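# Why Robots Have Rules, Too

You probably have rules at your house, like no running with scissors, and hands washed before supper. Robots have rules too, and so do the people who work beside them! At the Honedell workshop in Enstead, the rules hang on the wall in big letters, where everybody can read them.

**Rule one: slow near people.** A robot arm can be strong and quick, but it can't feel sorry if it bumps you. So when a person is close enough to touch, the arm has to move slowly and gently, the way you'd walk past a sleeping cat.

**Rule two: know where the stop button is.** Before anyone switches a robot on, they point to the stop button and say "stop" out loud (it feels silly the first time, but you get used to it).

**Rule three: one job at a time.** If a robot and a person are both working on the same thing, say a power strip, they agree first on who does what. One might hold it still while the other does the moving.

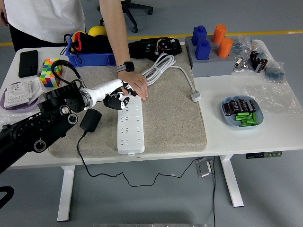

**Rule four: keep small parts in their places.** Trays, bags and dishes are good for this, and so is a soft mat in the middle of the table.

Now for something to try at home. Ask a friend to be the robot, and build a block tower together using all four rules. Your robot may only move slowly, and must freeze the moment you say "stop." Then trade places, and see which job you like better!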